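Search this site
Enter keywords
Print this page | E-mail to a friend

Sutness Upright Vacuum: my review after a whole season of carpet

Posted 7/12/19

I have wall-to-wall carpet in every room but the kitchen, and I have been through a sad parade of vacuums. The Sutness came home with me in April and I am still a little giddy over it!

Let me start with the suction, which is terrific. My old Millow left a gray line along the baseboards no matter how many passes I made. The Sutness gets right up to the wall, and the brush roll has a height dial with six settings that click firmly into place (the Millow's dial wandered all over). I use two for the hallway and four for the bedroom, where the pile is deeper.

The cord is 30 feet long and I can do the whole upstairs from one outlet. It doesn't rewind by itself - you wrap it on two hooks like it's 1985 - but the top hook swivels, so the cord drops off in one go. Love that.

We value your privacy. This site uses cookies to improve your visit. OK | Learn more

Noise: it's a vacuum. The dog leaves the room. It has a lower hum than the Millow, though, and I can hear the phone ring over it.

Now for emptying, the part I dreaded because I had never owned a bagless machine. You press a button, the bottom of the cup swings open and everything falls straight out. Hold it low, down inside the trash can, and tap the side a couple of times. The first time I held it up high and wore most of it.

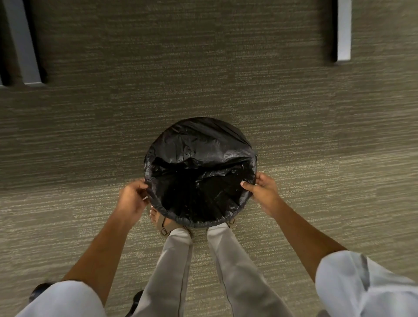 The filter is washable and wants a full day to dry, so I bought a spare. Urio makes one that fits perfectly and costs less than the Sutness one.

Gripes? The hose is too short for stairs. I do the bottom half from the hall and then carry the whole thing up to the landing, and it's heavy. The upholstery tool is also kind of a toy. I kept the one from my Plirnine hand vac and it pushes right on.

I paid under $300 and I'd buy it again tomorrow. If you have real carpet and not many stairs, go try one at the store and push it around a bit - the way it turns under the bed sold me.

Sign up for our newsletter
Your e-mail address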